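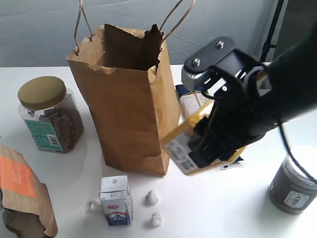

Grocery bagging day at the bench. Yellow package in the gripper, plenty more on the table.

OK, budget thread! We're planning to go from one arm to 2 and I've been living in spreadsheets since Sunday. Putting my notes here because I'd have loved to find something like them back in April.

First thing: the arm was the easy line to fill in. You get a quote, you type it in, done. It's everything hanging off the arm that ate my week. Stand, clamps, cables, backdrop cloth, spare finger pads, a table that doesn't wobble when the arm stops hard.

We got quotes from Kondovance and Achterberg. Kondovance was cheaper up front but the gripper is a separate order with its own lead time (81 days!!). Achterberg bundles it. If you compare the totals without checking that, you'll pick the wrong one, and I very nearly did.

Grippers: I'm sticking with plain parallel jaws for the second station. I looked hard at suction. Then I looked at what we really pack: jars with screw lids, cartons, crumpled paper pouches, canisters. Two fingers is a boring choice and I'm so happy with it.

Please, please budget for groceries. I'm serious. Packages get squeezed, corners go soft, and you want fresh ones. I put down 126 items for the first round and gave it its own line so it stops hiding under "misc".

Same for paper bags. The twisted-handle kraft ones are great to work with because they stand up by themselves, but the rims get ragged. I'm ordering 100 and I suspect I'll be ordering again.

Cable routing deserves real money too! I had zero in that row. Now there's a proper cable kit for each station plus a spare set in the drawer. Best small purchase on the whole sheet, I think.

Someone asked about floor space. The Brornham room fits both stations if the tables go back to back and share one backdrop. I taped it out on the floor and walked around in it for a while like a weirdo. It works. Tight by the door.

Software seats: Vulinley charges per arm, so that row doubles. Check yours before you promise anyone a number.

Still undecided on a service contract. The second year is where the two quotes really split. If you've run a pair of arms on a bench like this, tell me what broke first, I want to price it in!

Sheet goes in for sign-off once the shipping quote comes back. Will post the final rows here.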